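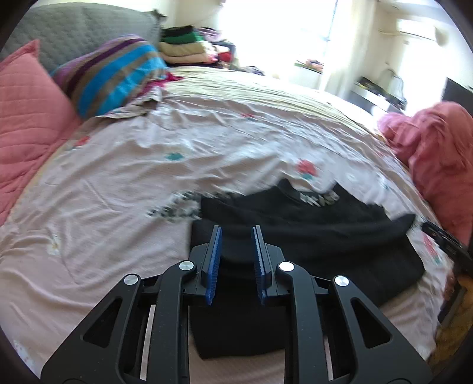
Der Greifer rutsche nicht, er verliere Vorspannung, und zwar links früher als rechts, hieß es in einem Leserkommentar zur Ankündigung dieses Tests. Zu dem Zeitpunkt war das bei unserem Gerät noch nicht nachvollziehbar. Inzwischen ist es das, und ein großer Teil dieses Berichts handelt davon.

Getestet wurde der Merkero, ein handgeführter Parallelgreifer zum Aufzeichnen von Greifbewegungen, die später auf einem Arm abgespielt werden. Zwei Finger, Gestänge mit vier Gelenkpunkten, schwarze Rahmenteile mit Aussparungen, blaue geriffelte Auflagen. Gegenstelle war ein Daltby-Arm mit baugleicher Greifmechanik. Die Aufgabe: Kleidung auf einem Bett greifen, umschlagen, ablegen. Textilien sind für diese Geräteklasse ein ungünstiger Fall, weil sich eine zu geringe Haltekraft erst beim Anheben bemerkbar macht und der Stoff auch bei schlechtem Griff noch ein Stück mitkommt.

Mechanik und Verarbeitung

Das Gestänge läuft im Neuzustand spielarm. Die Backen bleiben über den gesamten Hub parallel, beim Schließen ist kein Versatz zu spüren. Der Auslöser braucht wenig Kraft, Sitzungen von 60 Minuten sind ohne Ermüdung der Hand möglich. Weniger gelungen ist der Schwerpunkt: Das Gerät zieht nach vorn, und wer flach über eine Matratze arbeitet, setzt mit den Fingerspitzen öfter auf als gewollt. Auf weichem Untergrund bleibt das folgenlos. Auf einer Tischplatte wird der Stoß in das Gestänge geleitet.

Die Auflagen sind gesteckt und mit je einer Schraube gesichert. Ein Satz Ersatzauflagen liegt bei, ein passender Schlüssel fehlt. Die Anleitung gibt für die Schraube kein Drehmoment an, was im Zusammenhang mit dem Fehler noch eine Rolle spielt.

Der Fehler

Die Aufzeichnungen der ersten Tage ließen sich auf dem Arm ohne Auffälligkeiten wiedergeben. Danach häuften sich Durchläufe, in denen der Arm die Stoffkante zwar anfuhr und die Backen schloss, das Kleidungsstück beim Anheben aber einseitig zurückfiel. In der Software war alles in Ordnung. Öffnungsweite, Schließzeitpunkt und Lage im Raum entsprachen der Vorgabe, eine Fehlermeldung gab es nicht.

Der Verdacht fiel zuerst auf die Kalibrierung, also wurde neu kalibriert. Danach auf den Arm, also wurde dessen Greifer getauscht. Beides änderte nichts. Erst der Vergleich mit einem Endmaß zeigte, dass der handgeführte Greifer eine zu große Öffnungsweite wegschrieb: Bei geschlossenen Backen blieb im Datensatz ein Restspalt von 2 mm stehen. Der Arm hat diesen Spalt korrekt nachgefahren. Dicker Stoff wurde trotzdem gehalten, eine einzelne Lage nicht.
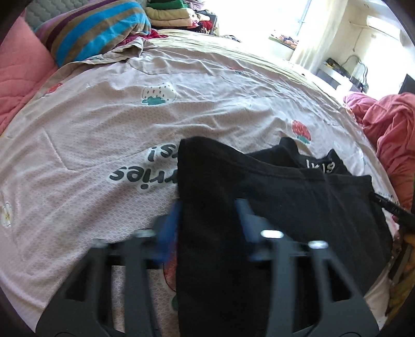 Man solle den Merkero vor jeder Sitzung einmal leer schließen und den Wert auf null setzen, damit sei das Thema erledigt, lautete ein weiterer Kommentar.

Als Behelf taugt das, wir haben es ausprobiert. Der Nullwert wandert allerdings innerhalb einer Sitzung weiter. Ursache ist die Befestigung des Magneten, über den der Sensor die Stellung des linken Fingers erfasst. Er sitzt in einer geklebten Aufnahme, die sich unter wechselnder Last verdreht. Bei unserem Gerät begann das nach 3000 Schließvorgängen laut internem Zähler. Ein zweites Exemplar zeigte dasselbe Bild später und schwächer ausgeprägt, was eher für Streuung bei der Klebung spricht als für einen reinen Verschleißeffekt. Gesichert ist das bei zwei Geräten nicht.

Hinzu kommt ein Fehler auf der Seite der Auswertung. Die mitgelieferte Software Flonora prüft beim Import, ob Werte fehlen oder springen. Eine langsame Drift erkennt sie nicht, auch dann nicht, wenn der kleinste Wert einer Aufzeichnung nie null erreicht. Eine solche Prüfung wäre mit geringem Aufwand nachzurüsten. Bis dahin landet jede fehlerhafte Aufnahme ohne Warnung im Datenbestand.

Sicherheit

Beim handgeführten Gerät ist die Drift ungefährlich. Am Arm liegt der Fall anders. Wandert der Nullpunkt in die Gegenrichtung, was beim zweiten Exemplar zeitweise auftrat, fordert die Aufzeichnung eine kleinere Öffnung, als mechanisch vorhanden ist. Der Antrieb drückt dann dauerhaft gegen den Anschlag. Mit aktiver Strombegrenzung schaltet der Arm ab. In der Werkseinstellung ist sie auf 90 Prozent des Maximalwerts gesetzt, und das ist für Arbeiten in Reichweite von Personen zu hoch. Wir haben sie vor allen weiteren Versuchen deutlich abgesenkt.
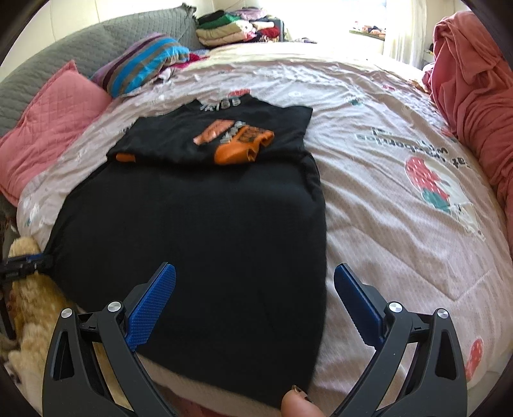 Merkero mit geöffneten Backen über schwarzem Kleidungsstück, blaue Auflagen an beiden Fingern.

Abhilfe

Die Aufnahme wurde gereinigt, der Magnet ausgerichtet und mit Zweikomponentenkleber neu gesetzt. Wer das nachmacht, sollte den Finger dazu ausbauen und die Lage des Magneten vorher anreißen. Garantie besteht danach vermutlich keine mehr. Die Schrauben der Auflagen waren bei der Gelegenheit ebenfalls lose und sind jetzt mit mittelfestem Sicherungslack eingesetzt. Seitdem bleibt der Nullwert stabil – bisher jedenfalls.

Der Händler Ross hat das zweite Exemplar ohne Diskussion zurückgenommen. Vom Hersteller kam eine Eingangsbestätigung, bis Redaktionsschluss im Juli aber keine Stellungnahme.

Bewertung

Mechanik: gut
Ergonomie: befriedigend
Sensorik: mangelhaft im Lieferzustand, nach Umbau gut
Software: ausreichend
Dokumentation: ausreichend

Eine Kaufempfehlung gibt es für den aktuellen Stand nur an Anwender, die den Nullwert vor und nach jeder Sitzung protokollieren. Vorhandene Aufzeichnungen sollten auf den kleinsten Öffnungswert geprüft werden – liegt er bei leer geschlossenen Backen über null, ist die Sitzung zu verwerfen oder neu zu skalieren.

Startseite Tests Werkstatt Forum Archiv Kontakt Impressum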